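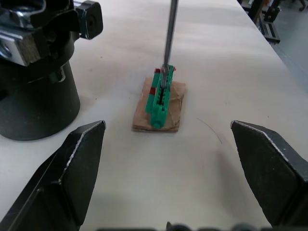 Ornari Bench Fastening Set
Data card and README

Maintained by the Cikton Workshop Records Office

Version 1.2, May release

Summary

The Ornari Bench Fastening Set is a collection of 2,000 still images of hand tools, small workpieces, and work surfaces at a fastening bench. It records the objects used in light assembly: powered screwdrivers, small blocks and housings, protective sheets, and the tabletops on which the work is done. Of the 2,000 images, 1,316 carry object labels. The remainder are supplied without labels and may be used for browsing, retrieval, or further annotation.

The set was prepared for readers who study how benches are arranged and how small tools are identified. It may also be of use to instructors who teach bench layout and to staff who keep tool inventories. Version 1.2 replaces all earlier versions.

Contents of the release

The release is distributed as a single archive with the following parts:

images - still images, grouped by session
labels - one text file for each labeled image
sessions - a table listing each session, its bench, and its surface type
terms - the conditions of use
changes - a record of corrections made between versions

Images come from 59 sessions held at the Pritchard assembly room. A session is one continuous period of work at one bench with a fixed set of tools. Sessions vary in length and contribute unequal numbers of images. Users who divide the set for study should divide it by session, so that near-identical views of one bench do not fall on both sides of the division.

Work surfaces

Two surface types are recorded in the session table. "Table" refers to the tabletop itself. "Board" refers to a separate flat board laid over the tabletop to take the work. Where a board covers most of the table, only the board is entered.

Color is recorded in everyday words, and the same surface may be entered differently from one image to the next. Pale beige and white are frequently confused under bright light, and the annotators were instructed to enter what they saw in the image in front of them. Smudges, specks, and scuffs were left as found. They are not labeled, with the exception of tape, which has its own class because it can be mistaken for a small part when it sits near the edge of a board.

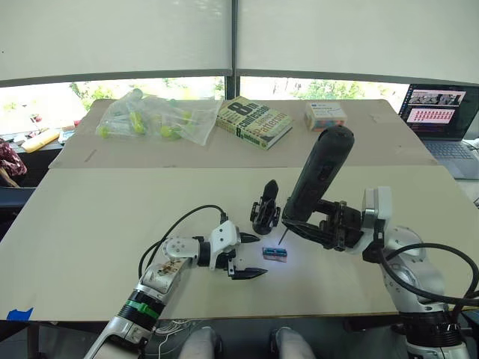

Photo: Ornari project, Pritchard assembly room. Courtesy of Cikton.

Lighting was not standardized. A strong spot of light on the surface can wash out the outline of a small part, and the tip of a narrow tool may be difficult to separate from the part below it. Labels in such cases were reviewed by a second annotator. If the two annotators disagreed on the outline, the wider one was kept and the entry was marked "uncertain" in the label file.

Object classes

The labels use 19 classes. The full list is given in the terms folder. The classes that most often raise questions are described below.

Powered driver. Any handheld screwdriver with a motor, of any shape. Pen-shaped tools are included when the annotator could identify them as drivers. When a slim tool might equally be a soldering tool, it is entered as "handheld tool, slim" instead. Annotators did not look at neighboring images to settle the matter.

Workpiece, small block. A compact rectangular piece resting on the work surface. Material is a separate field and may be left blank. Color is entered by face where the faces differ, with the top given first.

Workpiece, housing. A plastic body with slots, openings, or fitted metal parts. This class was introduced in version 1.1, after several pieces of this kind had been entered as tools.

Protective sheet. Cardboard, paper, or cloth placed under a piece. The sheet is outlined separately from the piece on top of it, including any ragged or creased edge.

Cable. A cable is labeled only when it crosses the work surface. Cables beyond the edge of the board are outside the scope of the class.

Driver parts

A subset of the labels divides powered drivers into parts: body, grip strip, collar, and chuck. Printed marks are entered under a separate heading. Only the characters that can be read in the image are transcribed. If a name is interrupted, the visible letters are entered and the missing ones are not supplied, even where the annotator was confident of the full word. Users who search the label files for complete brand names should expect to miss many entries for this reason.

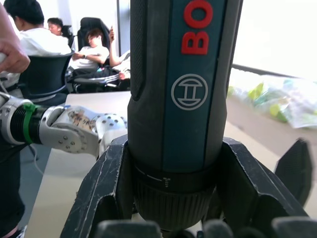
Figure 2. Cordless screwdriver in dark teal and black, with raised red lettering, a graduated collar, and a ribbed chuck.

The collar and chuck should be treated with care. On many drivers both are black and the line between them is faint. The rule adopted for this release is that the collar ends where its graduation marks or symbols end and the ribbed section begins. Where neither feature can be made out, the two are entered together as "front section."

The grip strip is outlined to the seam, if one is visible. Surface texture was not recorded in version 1.0 and has been added for close views only.

Position and orientation

Each labeled driver carries an orientation field with four permitted values: upright, tilted, flat, and unclear. "Upright" is used for a tool standing vertically in the image, whichever end is at the top. Workpieces carry a location field, entered relative to the work surface - center, near edge, far edge, left, or right.
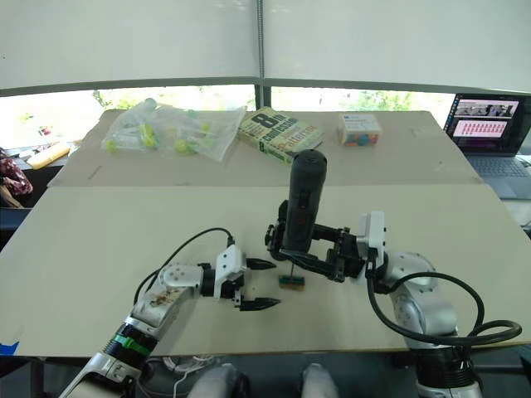 The two fields are independent and should not be combined to infer that a tool is in contact with a workpiece. Contact has its own field and was completed only for close views in which the meeting point is visible. In wider views, a thin upright element on top of a block is outlined as part of the block unless it can be seen to be separate.

Known limitations

The set covers one room and a narrow range of tools. It should not be taken as representative of fastening work in general. Small parts are often partly covered, and labels were drawn only around what shows. Dark tools against dark surroundings have less reliable outlines than tools seen against the pale work surface.

The images do not show whether a given fastening was completed correctly. No field in the release speaks to quality of work, torque, or time taken, and none should be derived from it.

Label files were prepared in the Sivix annotation tool and exported as plain text. Two early sessions were exported with the width and height fields reversed. This was corrected in version 1.2, and the affected files are listed in the changes folder.

Conditions of use

The set may be used for study, teaching, and internal reference. Redistribution of the full archive requires written permission from Cikton. Individual images may be reproduced with the credit line "Ornari project, courtesy of Cikton."

Corrections to labels should be sent to the Workshop Records Office with the session number and the name of the label file. Accepted corrections are entered in the next release.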